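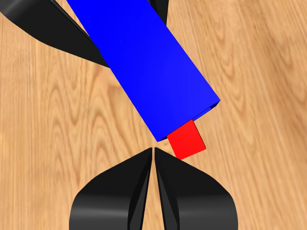
The Whitcombe robotics club let me join in March because they were short one person, and I was honest with them that I'd never coded anything except a really sad birthday website. They gave me the simulator. Our two-armed robot was called Brusta (don't ask, it was voted on before my time), and on the screen it lived over a wood table with the nicest grain you ever saw. I knew every loop of it by summer. On run 237 I was staring at the little red cube peeking out from under the end of the big blue block, fingers nearly shut beside it, and I said out loud, to a laptop, "You had one job."

My partner slid her chair over. She ate pretzels while she debugged, so I could always hear her coming.

"Slow the arm down," she said.

"I slowed it down yesterday."

"Slower than that."

So I did, and we sat there in the dark computer lab like people watching a kettle. The regional meet in Vatcombe was 10 days off, and we had 2 minutes per round, and I was making the thing crawl!

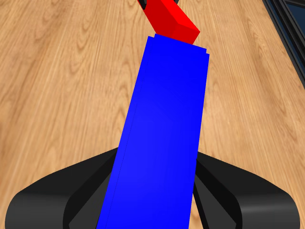 Brusta with the blue block, the night I missed the last bus.

"It's got it," I whispered - as if the robot might hear me and get nervous.

"Don't breathe on the keyboard."

I thought about my spot on the team, and how I'd been planning to quit since roughly my second meeting, and how I hadn't told anybody that. She held out the pretzel bag without taking her eyes off the screen.

"Again?" she said.

I took a pretzel and hit reset.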